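The Nida Duster Coat in Washed Linen
Liew Clothing – Trundunton and Jeltomville

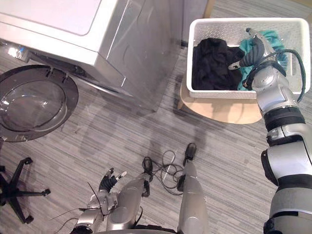

Wash day, with the darks and teals in the basket.

We have been making the Nida for a good few years now, and it's still the coat that people come back to tell us about. It started as a shop coat, something to throw on over a singlet and trousers when the back door was open and the breeze came through, and customers kept asking to buy it off our backs. So we drew up a proper pattern, gave it better pockets and put it on the rail, and there it has stayed.

It's a long, loose, unlined duster in washed linen, cut to fall just below the knee on most people. You can wear it open over jeans and a tee for the Saturday shopping, or belted over a slip dress when you're going somewhere with tablecloths. One of our regulars was married in hers (the ivory, which we only bring out in summer) and has worn it to the beach ever since, which we think is a lovely life for a coat.

The cloth

The linen is a mid-weight, 200 grams to the square metre, woven for us in lengths and then washed before we cut it. Washing first means the shrinking is done before the coat ever gets to you, and it gives the cloth that soft, slightly rumpled hand that new linen doesn't have. It will keep softening for years. The colour mellows too, most noticeably at the cuffs and along the pocket edges, and the teal in particular goes a beautiful greyish sea colour after a couple of summers.

Please don't feel you have to iron it. Some people love a crisp linen coat and by all means go for it, but we hang ours on a wide wooden hanger while still damp, give the fronts a tug and leave them alone until morning.

The cut

The shoulder is dropped and the sleeve is wide enough to go over a chunky knit, so the Nida isn't only a warm-weather coat. In July we wear ours over a wool jumper with a scarf tucked into the collar, and it does very nicely on a dry day. It isn't a raincoat, though, and we'd hate for anyone to buy it thinking it was.

There are 3 pockets: two deep patch pockets at the hip, big enough for a paperback, and a small one inside the left front for your cards or your phone. The collar is a narrow shawl that sits flat. The belt is separate and runs through thread loops, so if you never wear belts you can snip the loops off and no harm done. We've left a generous hem, a good hand's width, and a dressmaker can let it down if you're tall or have a passion for length.

Seams are bound inside in a cotton tape, which takes us longer than overlocking but looks so much nicer when the coat blows open. The back has a single deep pleat from the yoke. It lets you drive, reach for the top shelf and pick up a toddler without feeling strapped in.

Colours

Ink – a very dark blue that reads as black at night
Teal – our bestseller
Charcoal
Tobacco – a warm brown, gorgeous with denim
Ivory – summer only, small run

We dye in small lots and the colours do wander a little between them. If you're buying a Nida to go with the matching trousers, order them together and we'll pull both from the same lot.

Sizing

The coat comes in sizes XS/S, M/L and XL/2XL. It's meant to be roomy, so if you're between sizes and like things neater, go down. If you plan to layer it over winter knits, or you have broad shoulders and have spent your life fighting with armholes, stay with the larger one. Length is the same across the first two sizes and a touch longer in the third. We're always happy to lay one out on the cutting table and measure it for you, just ask when you write to us and say which measurement you're after.

Washing and care

Machine wash cool on a gentle cycle with similar colours, using a mild liquid detergent. Wash the ink and the teal on their own for the first few goes, as deep dyes do let go of a bit of colour at the start. Turn the coat inside out and take the belt off, or it will tie itself around everything else in the load. Skip the bleach and the fabric softener. Line dry in the shade and bring it in before it goes stiff. A low tumble won't ruin it, but the linen will last longer on the line.

For a spot of wine or salad dressing, dab with cool water and a little plain soap as soon as you can, and try not to rub. If a pocket corner gives way after long service, send the coat back to us clean and we'll mend it. Mending is free for the first owner, and you only pay the postage one way.

Ordering and visiting

Style number: 883
Fibre: linen, with cotton seam binding
Made in our Trundunton workroom

You can order through the website or come and try one on. Both shops carry all the year-round colours, and Jeltomville usually has the seconds rail as well, where there might be a Nida with a slub in the weave or a slightly wonky pocket at a kinder price. We're closed on Tuesday at Jeltomville so we can get the deliveries sorted, but Trundunton is open and the kettle is generally on.

Returns are easy. If it isn't right, send it back unworn with the swing tag on and we'll swap it for another size or colour, or refund you if you'd sooner try something else. Seconds can be exchanged but not refunded.

Goes well with

The Nida Wide Trouser, in ink, teal and tobacco
Boxy Tee in heavy cotton
Liew plaited leather belt, if you'd like something firmer than the linen tie
Wide wooden coat hanger, sold singly or in pairs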